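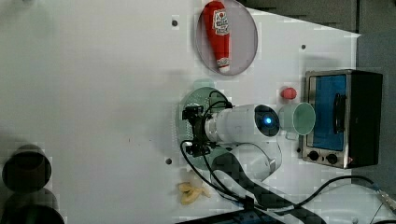
Ketchup on the pinkish plate, green cup on its side, toaster oven with its two knobs.

The white table is the first thing you get to at Kasteo, the rental kitchen shop on Fontes Street. Toaster oven, plates, a cup, ketchup. I had one coffee and less than an hour with the woman who runs the place. She asked me to leave her name off. Fine.

So what does she rent out? Kitchens, sort of. Boxes of kitchen. You move into a place with bare cupboards, you call, a box comes. Plates, cups, something to heat food with.

"People think they need 92 things," she says. "They need a plate, a cup and something hot. The rest they can buy in May when they've been paid."

The shop opened with 14 boxes, all packed on her own floor at home. The stock list now runs to 1,789 items and she keeps it on paper. In pencil. She has tried the computer – "I lost a whole drawer of forks in there."

Why a toaster oven and not a microwave?

"Toast," she says. Then, after a bit: "And pizza. Leftover pizza in a microwave is a sad thing. You get 2 knobs, you turn them, you walk away. My mother could use it and my mother hates everyhting."

The see-through plates are a sore point. She likes them, her customers are split. Half say they look like a picnic. She ordered the first lot from a supplier called Fatum, sight unseen, and expected white.

"I opened the carton and thought, well, that's that. Then I put food on one. Eggs on the green. It looked good! I kept them."

Does she ever get tired of plates? A shrug. She grew up over a diner called Ester, long closed, where her job was drying. Glasses first, then cups, then the big platters nobody wanted to carry down the stairs. She still does it in that order at home.

I ask about ketchup. Do people really want a bottle in the box?

"It's the thing they write to me about. Not the pans. They get in late, the stores are shut, they have fries in a bag and there's ketchup. One man kept his box an extra month and told me it was the ketchup." She won't say which brand she buys. Whatever is on sale, I gather.

Prices went up once this year, and she put it off for weeks before she did it. Deposits come back when the box does. Chips are forgiven, a missing oven rack is not. "I can't buy just the rack. I've tried. They want to sell me the whole oven."

Phone rings, she takes it, somebody wants cups only. Can they have cups only? They can. She writes it down, loses the pencil, finds it behind her ear.

Next up is a smaller box, for people who only stay a week or two. One plate, one cup, one fork. She hasn't settled on a price or a name for it yet. Orders for the small box open 15th October, at the counter or by phone, and you have to pick it up youself.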